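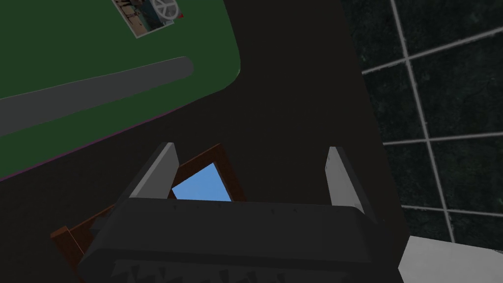 Torberg Liapis Opens Its Doors on Sundays

Great news for anyone who has put off calling a lawyer! Torberg Liapis, the Flernano law firm, is starting a free walk-in clinic every Sunday in November. Partner Mirta Urrutia pitched the idea, and 26 of her colleagues have already signed up to help. 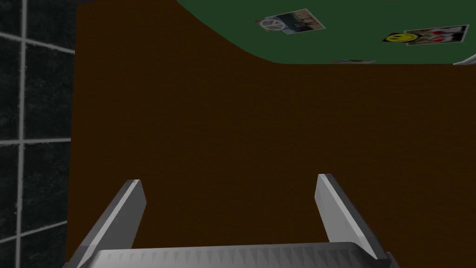 Leases, wills, small claims, it's all welcome, and each visitor gets a full half hour. The firm hopes to see more than 200 people by the end of the month.

200 shares | 2 comments

Related
Grillance merger talks resume
Flernano court adds evening hours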